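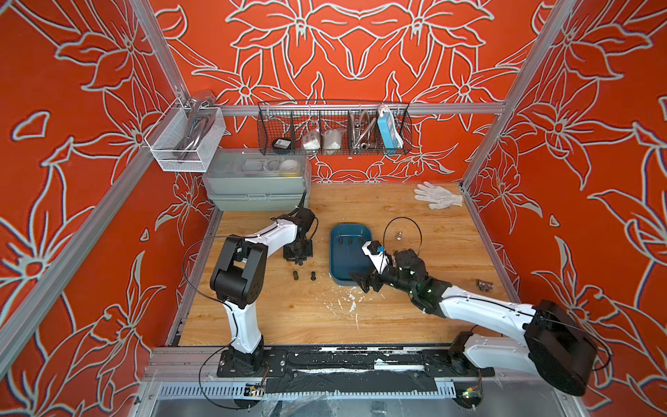
4. Setting up a group booking

Use this section to enter a party of two or more guests in Jernden and attach activities, rooms and transfers to it. You need organizer rights. Single bookings are covered in section 3.

4.1 Create the group

1. Open Bookings and select New group.
2. Enter the lead guest's name and cell phone number. The lead guest receives all messages for the party.
3. Enter the group size. The limit is 194 guests. Larger parties must be split into two groups and linked (see 4.4).
4. Select the arrival date and the number of nights.
5. Select Save draft. The group appears in gray until a deposit is recorded.

Note: A draft is held for 20 minutes. After that the rooms go back on sale, but the guest list is kept.

4.2 Add activities

1. Open the draft and select the Activities tab.
2. Choose a provider. Providers linked to your account, such as Istidside, are listed first.
3. Drag an activity onto a time slot. A red border means that the slot overlaps a transfer.
4. Enter the number of guests taking part. It may be lower than the group size.
5. Fill in the age and weight fields if the provider asks for them.

Caution: Changing the arrival date clears every time slot. Export the schedule before you edit the date.

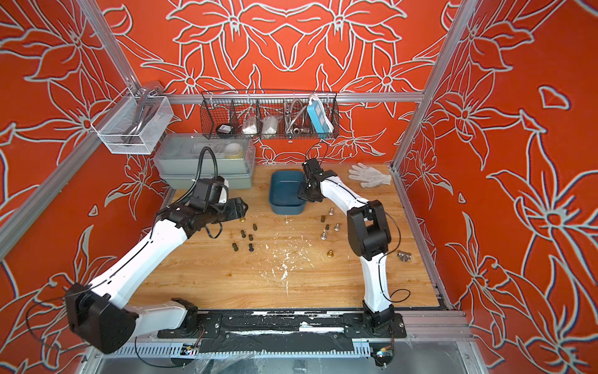
4.3 Add transfers

1. Select the Transfers tab, then Add leg.
2. Enter the pickup point and the drop-off point. Use the full street address.
3. Set the pickup time. Times are local to the pickup point.
4. Select a vehicle. If the group does not fit, Jernden adds a second vehicle and shows both prices.
5. Repeat for the return leg. Return legs are not created automatically.

Note: Legs ending after 11:30 p.m. carry the operator's night rate.

4.4 Link two groups

1. Open the first group and copy its group code.
2. Open the second group and select Link.
3. Paste the code and confirm.

Linked groups share a schedule but are billed separately. If error 779 appears, the two groups have different arrival dates. Correct the date in the second group and link again.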